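From: Fouzia Hayat
To: cell-changes list
Date: 8th February
Subject: Re: Sorting cell, station 3: who does what after the changeover

> On the staffing question: the simulation shows the arm taking parts out
> of the round tray and the blue bin next to it. Fine. What it doesn't show
> is a person. At Worthorpe we have 2 people per shift at that station now.
> If the model is what management signs off on, where do those two people
> go, and who clears the tray when parts bunch up? Also, is the 622 parts
> per hour in the proposal a measured number or a hoped-for one?
>
> Kan line, second shift

Taking these in reverse order.

The 622 figure is calculated. It is the output of the Dornico model with parts arriving already separated in the tray. It has not been measured on hardware. Please don't use it for shift planning, and please don't copy it into the March schedule. I have asked for it to be marked "simulated" in the next revision of the proposal.

In the same model, with parts starting in a group, the rate drops to 204 per hour. The difference is almost all waiting time. The arm holds above the tray until a part has enough clearance for the fingers, and if clearance isn't found it retries from another angle. After 3 failed tries it stops and asks for an operator. Those stops are not included in either number. The model logs them and resumes at once, as if someone had been standing there.

That brings me to your first question. The current proposal lists station 3 as unattended. I don't think the term holds up. The work that goes away is the hand transfer from tray to bin, which is most of what the two operators do today. The work that stays or gets added is:

- answering stops and freeing bunched parts
- checking the bin for mixed sizes before it leaves the station
- changing fingers when the part family changes
- recording the reason for each stop, in words, until the fault codes are good enough to be useful

The last two are not in anyone's job description at present. Finger changes are written up as a maintenance task, but maintenance is not on the floor for all of second shift, and a station waiting for a finger change produces nothing. My recommendation is that operators do it, that they are trained before the cell goes live, and that the task is graded at the same level as setup work on the Tavine presses. I've sent that in writing. I have no answer yet on the grading.

On numbers of people, the plan I have seen is one operator covering station 3 and the packing bench beside it. The second operator moves to incoming inspection. I was told there are no reductions tied to this project, and I have asked for that statement to be added to the proposal text as well. Until it is there, treat it as verbal.

One operator across two positions only works if the stop rate is low. I'd like us to agree on a limit before the trial starts, while there is no result to argue over. If stops go over the limit for a full shift, the second operator comes back to the station and the trial is extended. Suggestions for the limit are welcome on the list.

Two technical points that affect the people at the station:

1. Local control. The operator needs to be able to pause the arm, clear the tray and restart without calling a technician. The restart should need a separate action from the pause.

2. Reach. The model was laid out for the arm's reach, with no check of anyone else's. Before the table is bolted down I want an operator of each shift to stand at it and reach the middle of the tray with the arm parked.

For those who haven't opened the model, the layout at station 3 currently looks like this:
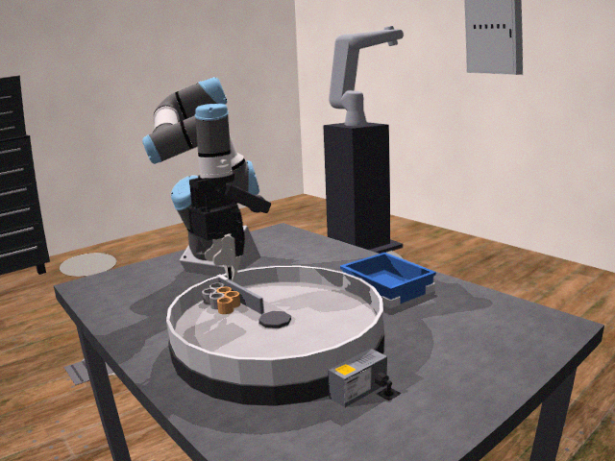
Comments on reach and on the stop limit should come to me by the end of the month, so they can go in with the grading request. Second shift can also leave them on paper in the tray at the Kan line desk. I'll type them up and post them to the list with names removed unless you tell me otherwise.

Fouzia Hayat
Process engineering, Worthorpe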